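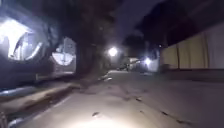

The Ernent Walking Study measures how walking speed, step length and balance change in adults between the ages of 60 and 85. Participants walk a marked indoor course at Birner and wear a small motion sensor at home for one week. Walking outdoors after dark is recorded separately from daytime walking. The questions below are the ones most often sent to the study office.

Who can take part?
Adults aged 60 to 85 who can walk for six minutes without help from another person. A cane is allowed. A walker is not, as the sensor software cannot separate its movement from the user's.

How many people are enrolled?
781 as of the last update. The target is 1,000. Enrollment stays open until the target is met or until the end of June, whichever comes first.

What happens at the visit?
Height, weight, blood pressure and grip strength are taken first. The participant then walks the course at normal speed, at fast speed, and once more while counting backward by threes. A standing balance test follows. The visit lasts 2 hours including rest periods.

What is the Pan sensor?
A motion sensor worn on a belt clip at the lower back. It records acceleration and rotation. It does not record location or sound. Remove it before bathing or swimming.

How does the sensor tell day from night?
By clock time matched to local sunset. Participants also note evening walks in the paper diary. If the diary and the sensor disagree, the sensor time is used.

Do I have to walk at night?
No. Keep to your usual habits. A week with no evening walks is still a valid record.

I fell during the sensor week. Should I report it?
Yes. Enter the date, the time and the type of surface in the diary and call the study office. For an injury, contact your doctor or emergency services first.

Will I receive my results?
A one-page summary is mailed after the sensor is returned. It lists 19 measures with the range for your age group. It is not a medical diagnosis.

Can I attend at Prater instead of Birner?
Follow-up visits only. The Prater course is shorter, and first visits need the full length.

Can I withdraw?
At any time, in writing or by phone. Data already included in a completed analysis cannot be removed. All other records are deleted on request.

Page last updated: Monday, December 11, 2023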